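Small Business Recordkeeping, Week 4: Where Paper Goes to Live
Notes to go with the Thursday evening session

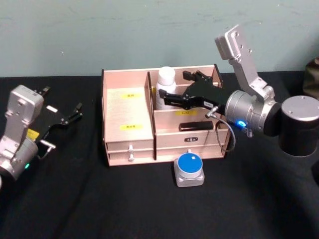

How long do I have to hang on to a receipt?
Long enough to cover whatever period your tax office can look back over, plus one year for luck. I keep mine in yearly boxes and only throw out the oldest box after I've filed for the newest year.

OK, so that's the one everybody asks me in the hallway, and now it's in the notes. On to the rest.

Last week we talked about the cash book and how to write an entry you can still read in October. This week is about the stuff that backs up the entry: receipts, invoices, delivery slips, bank letters, the scribble on the back of an envelope that says a customer owes you money. Bookkeepers call all of it source documents. I just call it paper, even when it's a PDF.

Three piles to start with

Before you buy a single folder, sort what you have into three piles.

Money in. Sales invoices, deposit slips, card machine totals.
Money out. Receipts, supplier bills, rent, phone, insurance.
Everything else. Leases, warranties, licenses, letters you're scared of.

People want to start with twenty categories (I did, my first year, and I had a folder called "Misc Other"). Please don't. Three piles, get to the bottom of the bag, and then split the money out pile if it's too fat to handle. Mine splits into stock, premises and travel, and it's been that way for ages.

The number trick

Every piece of money out paper gets a number in the top right corner, in pen. Start at 1 on the first day of your year and keep going. Write the same number in the cash book beside the entry. Then file by number, and forget about filing by supplier or date.

I know it sounds backward! But think about how you look things up. You're almost always starting from a line in the cash book and wanting the paper behind it. If line says 443, you go to 443. You don't have to remember if you bought the tape at Plulen or at the place next door.

Our running case: Gumgate

You met Gumgate in week 2. It's the picture framing shop in Nultutville, one owner, one part-timer on weekends. We have their shoebox for the year, photocopied, in the blue binder at the front desk. Take it home if you want, but sign it out.

A few things to find before next time:

Receipt 722 is for glass. The cash book has it as 24 dollars. Look at the receipt and tell me what happened. (Hint: delivery was on a separate slip.)

The insurance bill was paid twice. Find both payments, then find the refund. It landed in a different month, so keep reading after you think you're done.

The supplier Akl shows up with an opening balance of 2593 dollars. I'd like you to trace that back to last year's closing page. It should match and it does, but I want you to have done it once with your own finger on the page.

Faded receipts

Thermal paper fades. It fades faster in a car, in a window, in a plastic sleeve, and next to a heater. Copy or scan the big ones the week you get them and staple the copy on top. For small ones, I write the amount and the store on the back in ballpoint. A faded receipt with your handwriting on the back is weaker than a clear one, but it'll at least jog your memory and you can match it to the bank statement.

Don't highlight over the total on thermal paper. Some highlighter inks eat the print. I lost a hotel bill that way.

If you go digital

Fine by me. Same rules. Put the number first in the file name, then the supplier, then the amount. So: 0443 Plulen tape. Use the zeros in front or your computer may sort 1, 10, 100, 2 and you'll lose your mind. Keep two copies in two places, and open a couple of old ones every few months to check that they still open.

One warning — a card statement is not a receipt. It tells you where the money went and says nothing on what you bought. Keep both.

How much time should it take?

Roughly half an hour a week for a shop the size of Gumgate, if you do it weekly. Leave it until the end of the year and you'll lose a whole weekend and be in a foul mood for it.

For next week

Read chapter 5, the part on petty cash. Bring your answers on Gumgate, pencil is fine. Bernadette Hegarty is taking the first half while I'm at the dentist, so be on time for her, and she'll want the binder back on the desk before she starts.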